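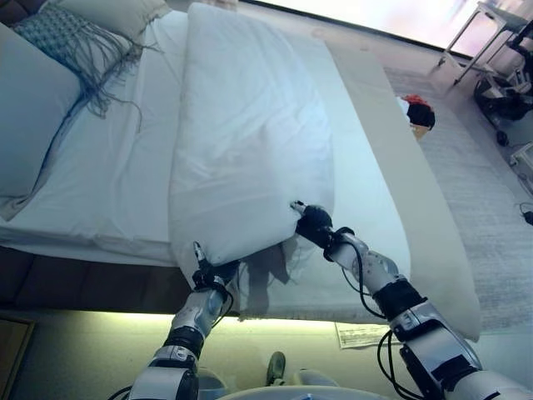 White pillow on the fitted sheet, spare room

On 2018-01-18 Eoin Keane wrote:
> Does the Gilmartin cottage still supply linen for the July weekend? The Tuvus page says bring your own.

Eoin, the Tuvus page is out of date. Linen is included for all 7 beds at Gilmartin. Towels are not. Doonas are in the hall cupboard, and the key is on the hook by the meter box.

The bond is $80 per family, paid to the Kakia account before the end of term. Put your surname in the reference.

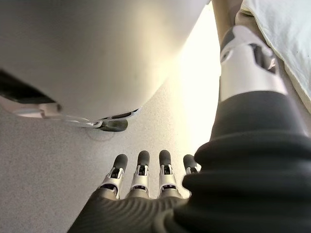 Can we bring the dog?
Dogs are fine on the verandah but not in the bedrooms.

Parking is up to four cars, the rest go on the road verge.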